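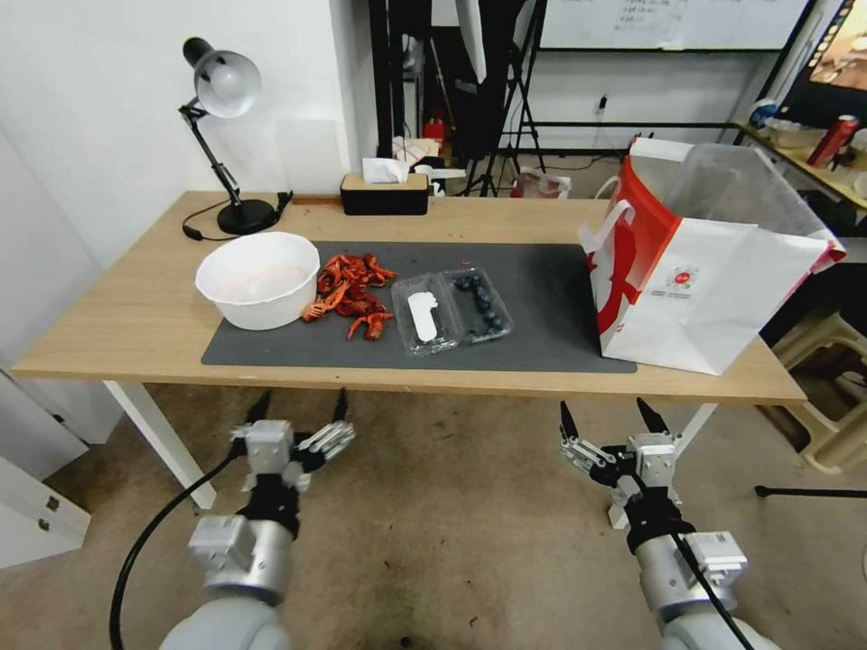

Dos brazos robóticos ante una mesa con restos de cangrejo de río, un cuenco y un envase de arándanos.

El presupuesto de un sistema robótico de dos brazos suele discutirse a partir de una sola línea, la del equipo principal. El grupo de manipulación de Estthorpe, que prepara la ampliación de su dotación para tareas de recogida de mesas, ha optado por presentar a su dirección un plan en el que esa línea figura en último lugar. Antes aparecen las manos y pinzas, el cableado, el mobiliario, los consumibles y las horas de personal.

El documento, de 16 páginas, fue entregado en octubre y servirá de base para solicitar ofertas a dos proveedores, Lunance y Drindinwood. Su responsable es Kęstutis Sproģis, coordinador de equipamiento del grupo, que defiende un criterio sencillo para ordenar el gasto: describir primero la tarea y fijar después las prestaciones.

«Las fichas técnicas indican cuánto peso levanta un brazo extendido. Casi ninguna ayuda a saber si podrá cerrar la tapa de un envase de fruta sin aplastarla», señala Sproģis.

La tarea de referencia es deliberadamente doméstica. Sobre un tapete gris oscuro se disponen un cuenco blanco de plástico, un montón de cáscaras y pinzas de cangrejo y envases transparentes de alimentos. El operador debe poder retirar cada elemento con cualquiera de los dos brazos. La variedad de texturas condiciona la compra más que el peso: un cuenco rígido admite casi cualquier agarre, mientras que una cáscara irregular o un envase de paredes finas exigen un control de fuerza que encarece el extremo del brazo.

De ahí que el plan separe la adquisición de los brazos de la adquisición de los efectores. El primer concepto se amortiza a largo plazo; el segundo se trata como material de desgaste. Para las piezas de recambio de las pinzas – dedos, tornillería y almohadillas de contacto – se ha previsto una partida anual de 1841 euros, revisable al término del primer ejercicio.
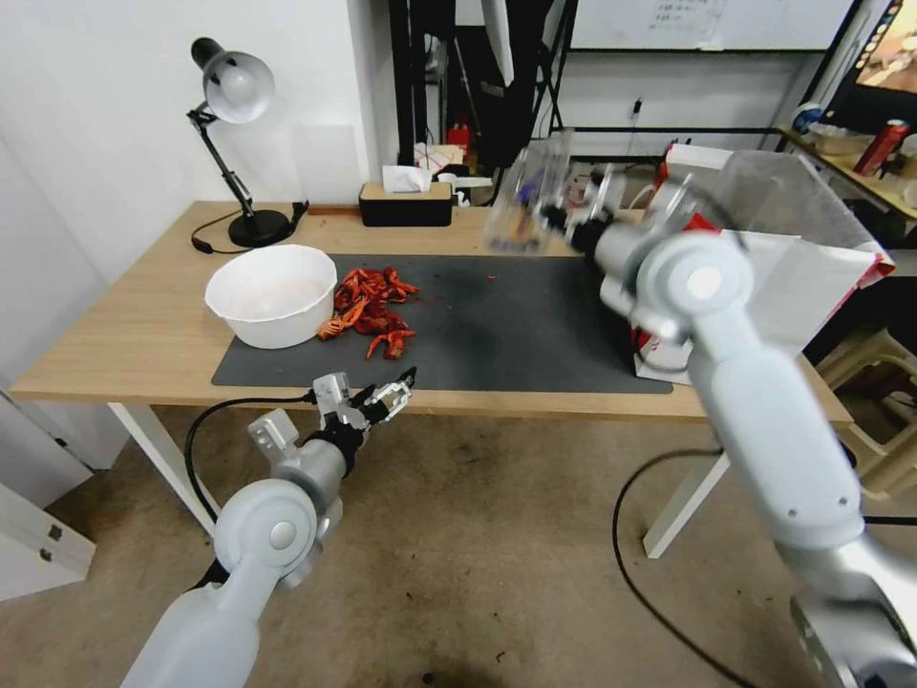
El brazo derecho sostiene un vaso de plástico transparente sobre la mesa.

La segunda partida que el grupo considera infravalorada en los presupuestos habituales es la del tiempo. El plan reserva 108 horas de técnico para la puesta en servicio, repartidas entre montaje, calibración, formación de operadores y pruebas de aceptación. En la oferta inicial que se utilizó como comparación, el proveedor incluía la instalación mecánica y dejaba el resto a cargo del cliente, sin cuantificarlo.

También el espacio de trabajo tiene coste. Una mesa estable, una altura adecuada al alcance de los brazos, una iluminación constante y un recorrido seguro para los cables son condiciones que conviene acordar antes de la entrega. El documento pide a los licitadores un plano de cableado con el radio mínimo de curvatura de cada manguera y la longitud libre necesaria para que los dos brazos trabajen a la vez sin tirones.

Los consumibles cierran este capítulo. El uso de alimentos reales obliga a reponer material y a limpiar las superficies entre sesiones, de modo que el grupo ha pedido efectores cuyas piezas de contacto puedan desmontarse sin herramientas especiales. Drindinwood ofrece esta posibilidad de serie; Lunance la incluye como opción.

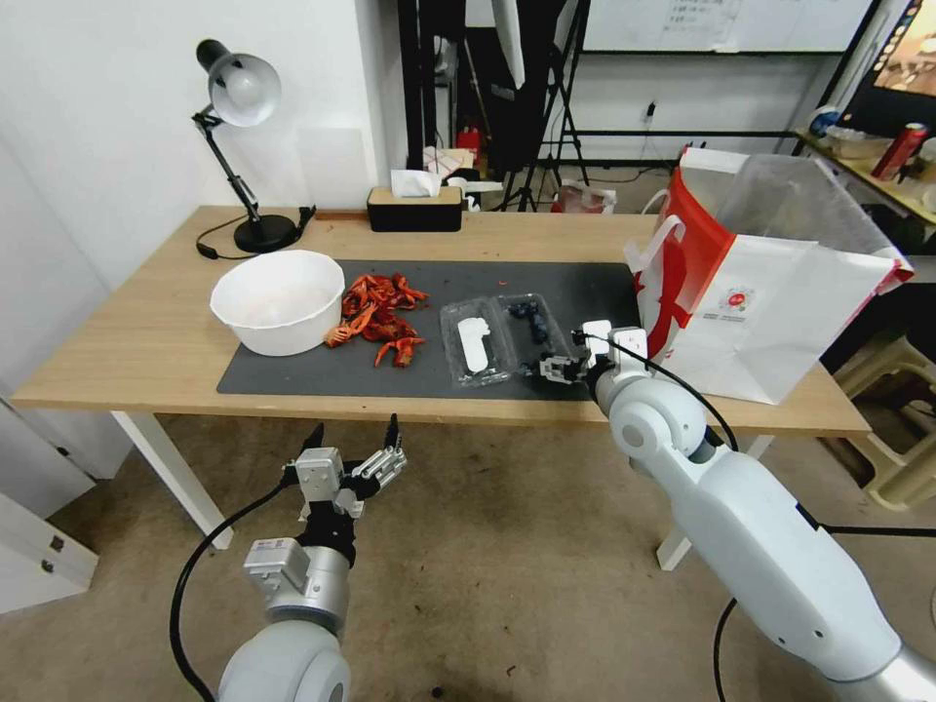 PLANIFICACIÓN Y COMPRAS

El calendario previsto se extiende a lo largo de 40 semanas, desde la publicación de las condiciones hasta la aceptación definitiva. La fase más larga corresponde al plazo de fabricación. El grupo propone aprovecharla para formar al personal con el equipo actual y para consolidar el protocolo de pruebas, que se aplicará sin cambios a ambos candidatos.

El pago se vincula a tres hitos: pedido en firme, entrega con montaje y superación de las pruebas. La última fracción solo se abonará cuando el sistema complete la tarea de referencia en las instalaciones del comprador, con sus propios objetos y sus propios operadores. Según Sproģis, esta cláusula suscitó las conversaciones más largas con los proveedores – ambos preferían una demostración en fábrica – y acabó figurando en las dos ofertas preliminares.

Para el seguimiento económico se utilizará Galindo, la aplicación interna en la que ya se registran las averías y las horas de parada. Cada sustitución de un dedo o de un cable quedará asociada al brazo correspondiente, lo que permitirá comparar el gasto real con el previsto y ajustar las existencias de recambios.

Quedan dos cuestiones por resolver: la ampliación de la garantía a los efectores, que ninguno de los proveedores contempla por ahora, y la conveniencia de adquirir un tercer brazo de reserva. La dirección ha solicitado un cálculo separado para cada una antes de autorizar la petición formal de ofertas.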